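Home | Kitchen | Workshop | Budget Planner | Ask Us

Planning and Paying for Kitchen Arms: Tips Before You Order

By Hsin-yi Tseng
7/26/23
652 shares | 2 comments

A pair of arms for a counter is a big purchase for a household or a small prep kitchen, and most of the regrets I hear about come from the planning. People compare arms for weeks and then find out the counter is too shallow or the breaker trips. The tips below are in the order I would do them. Most cost nothing except an evening with a tape measure and a pencil.

Write down the jobs first

Keep a sheet of paper on the fridge for two weeks. Every time you do something at the counter that you would hand over, write it down with the time it took. Moving produce from a tray to a plate, putting dishes back on a shelf, setting out ingredients, wiping down. Don't write "cooking." It's too broad to shop for.

At the end, cross off anything that needs a sharp knife or a lit burner. Some arms are sold for those jobs, but the guarding and the insurance questions put them in another price class. What's left is your real list. If it has fewer than four or five lines on it, wait a year.

Set the whole number, then split it

My own ceiling was 3,000 dollars for everything outside the arms themselves: mounts, wiring, spare fingers, mats, trays and the first year of service. I kept that apart from the price of the arms because the two get mixed up fast. A seller will knock a little off the hardware and put it back on in brackets and cables.

Split your own figure before you talk to anyone. Half for mounting and electrical is a fair start in an older house. A quarter goes to spares and service. Leave the last quarter alone until the arms have been running for a month, when you'll know what you need. I spent mine on a second set of finger pads and a better stool.

One arm or 2

One arm costs less and takes half the room. It will do most pick-up-and-put-down work. What it can't do is hold a bowl still while it takes something out, so you end up buying clamps and sticky mats to make up the difference.

Two arms make sense if your list has a lot of steady-and-lift jobs, or if the counter is wide enough that one arm can't reach both ends. They also need to be told about each other. Ask whether the controller handles the pair together or whether you're buying two controllers. I was quoted both ways for the same arms on the same day – get it in writing.

If you can only afford one now, buy the mount and the controller for two. Moving up later is much cheaper that way.

Measure the counter the way the arms will use it

Length and depth aren't enough. Lay out the dishes you use every day in the places you'd want them, then mark with painter's tape where each arm will come in. Leave a clear patch in the middle for the plate or board. Anything you store along the back counts against your working depth, so measure from the front of the shaker and the canisters, and forget the wall.

Check the wrist as well as the fingers. Brochures show the hand, but the housing behind it is the bulky part and it needs its own space to swing. Cut a box to the listed size of the wrist and move it around over the tape. If the box bumps the dish in front of it, the arm will too.

A simple layout to copy is a plate in the middle of the counter, a tray to the right of it with the food on it, and an arm coming in from each side. One hand can be at the tray while the other stays up beside the plate, out of the way. 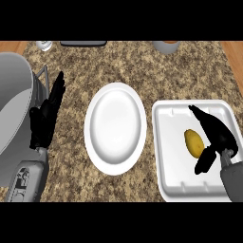

Choosing hands

Hands wear out sooner than arms, and they're where I'd put extra money. The choice is mostly between a plain two-finger gripper and a hand with several jointed fingers. The plain one is cheap, easy to clean and fine for boxes, cups and anything with flat sides. Jointed fingers are better on round food and on thin rims, and they cost more to fix.

Make a test bag and take it to the showroom. Mine has a potato, a lemon, a shallow plate, a paper cup and a wet sponge. Ask to see each one picked up and set down ten times. I did this at Lesel and again at Clodov. Lesel let me stay at the bench for an hour and did the whole bag. Clodov had a good hand but wouldn't run the sponge, so I crossed it off.

Ask what a single finger costs. If they only sell the whole hand, add one whole hand to your first-year budget.

Dishes and trays

You may need to replace some dishes, so put a line in the plan for it. Wide rims are easier to grip than thin ones. White trays on a busy stone pattern are easy to find by eye and by camera, while speckled plates on speckled granite give trouble. Lightweight trays slide when they're bumped. A strip of shelf liner underneath fixes that for a couple of dollars.

Buy trays in one size only. Every new size has to be set up again.

Power and mounting

Have an electrician look before you order. Ask for a circuit that isn't shared with the microwave or the kettle. In my kitchen this was the biggest single cost after the arms, and the one I had guessed lowest.

Stone counters shouldn't be drilled by anyone who doesn't do it for a living. Edge clamps work on some thicknesses. A floor stand on each side avoids the question, but a stand needs a level floor and takes up walking room. Try a chair in each spot for a week and see how often you run into it.

Service plans

I bought from Dastard and paid 652 dollars for the first year of service, with 2 home visits. I used both. The first was to reset a joint and the second to swap a cable, and without the plan they would have cost more than that. The second year I dropped the plan and put the same money in a jar.

Read what the plan says about food. Some treat any spill on the wrist as misuse. If that's in the terms, price washable sleeves at the same time.

When to buy

Showroom units are often marked down in December to clear the floor. Ask how many hours are on the unit and whether the finger pads have been changed. I wouldn't take a showroom hand at any price, but a showroom arm with a new hand is a decent buy.

If you're still not sure, rent. Ho rents by the month and takes part of the fee off if you keep the set. Run your fridge list for that month and note which jobs you went back to doing yourself. Take those off before you sign for anything.

Share this page | 652 shares

Comments (2)

The box trick for the wrist saved me from ordering the wrong size. My counter was fine for the hand and four inches short for everything behind it.

Do the floor stands come with feet you can adjust? Our kitchen slopes toward the back door.

Previous tip | Next tip | Back to Workshop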